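Print this post | E-mail this to a friend

My week (and a bit) of hospital manager school

So I'm back from the Kirkiner course and my inbox is a swamp, but I promised a couple of you I'd write it up before I forgot everything, and I'm already forgetting things, so let's go.

For anyone new: I run the front end of a mid-sized public hospital. Admissions, outpatient desks, the switchboard, the porters on a bad day. I came up through nursing and I never had a single hour of management training until this January, which is a bit scary when you write it down like that. Kirkiner runs a course for people like me, 14 sessions, mostly in one long classroom with a radiator you couldn't turn down. There were 17 of us, from big teaching hospitals down to a clinic that shares its parking lot with a feed store.

The first couple of days were budgets. I was dreading them and they turned out to be my favorite part! The trainer gave us a made-up hospital with 100 beds and a pile of bills and told us to find out why it was running out of money by October every year. My table went straight for overtime, because at home it's always overtime. Wrong. It was linens. They were sending out sheets by weight and getting charged for them wet, and the clue was sitting in a footnote on page two of the laundry contract. I have since read our own laundry contract (at the kitchen table, with a glass of wine) and I have questions for purchasing.

Then we did patient flow, and this is the bit I'd pay to sit through again. You take one patient, on paper, and you walk them from the front door to the pharmacy window and write down every time they wait and what they're waiting for. I did it with our outpatient clinic from memory and got it badly wrong. When I came home I did it properly, standing in the hallway with a clipboard like a crazy person. The longest wait wasn't for the doctor. People were sitting there waiting for a paper folder to come up from the basement, when the doctor had the same notes on the screen already. We still send for the folder. I asked three departments why and got three different answers, one of which was "for the audit," and the audit people say they've never asked for it.

I'm trying to kill the folder. Wish me luck.

The infection control day was good but very fast, and I wish they'd cut the long lunch and given her another hour. The part on handwashing stations stuck with me. She made us draw our own ward and mark the sinks, and then draw the path a nurse walks in a normal round, and on my drawing the two hardly touched. I can't move a sink. I can move a gel dispenser, though, and I've put in for six.

Less good: the leadership afternoon. There was a color quiz. I'm a green, apparently, and greens need to speak up more in meetings, which will be news to anyone who has sat in a meeting with me. There was also a talk on procurement from a company called Plirnomon that was really a sales pitch with a coffee break in it. Their stock system looks fine, I guess, but I'd have liked to hear from a hospital that uses it, and when one of us asked, we got a brochure.

The maintenance session made up for it. We talked about keeping a proper list of equipment, from the infusion pumps to the boiler, with the date of the last service and who to call. Everyone nodded and everyone looked guilty. Our list says we own 2,000 items and I would bet my car that it's wrong, and I don't know in which direction. My homework, which I set for myself, is to do one ward by the end of the month, every plug and every wheel, and see how far off we are. If it's bad I'll take it to the director with the numbers in my hand (very green of me).

Would I recommend the course? Yes, if your boss will cover you while you're gone. Mine did, more or less, though the rota had been "improved" in my absence and it took me two evenings to put it back. Bring a sweater you can take off. Skip the hotel breakfast and go to the bakery across from the station, they open at six and they do a cheese thing I still think about.

Next post will be the folder saga, assuming there's anything to tell.

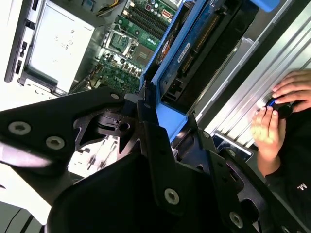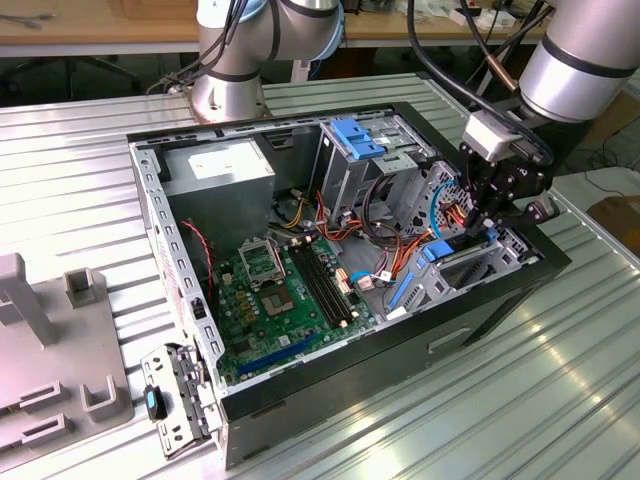
The open computer tower again:

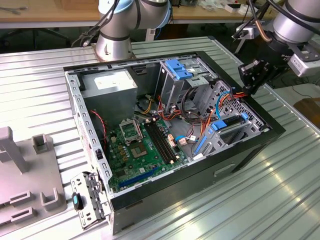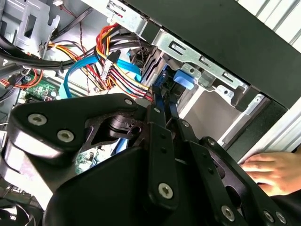 Hou wrote in to say that their clinic got rid of the basement folder two years ago, and that the trick was to start with a single department and let the others get jealous. They kept paper for the consent forms and nothing else. The doctors came around quickly, Hou says, but the records office took most of a year, and I should go down and talk to them before I say a word to anyone upstairs.

Print this post | E-mail this to a friend

Search this blog
Enter keywords Go

Recent posts
Why our switchboard hates lunchtime
Ceredance visitor badges, six months in
Porters, elevators and the 3 p.m. traffic jam
What I packed for Kirkiner
A short rant about waiting room chairs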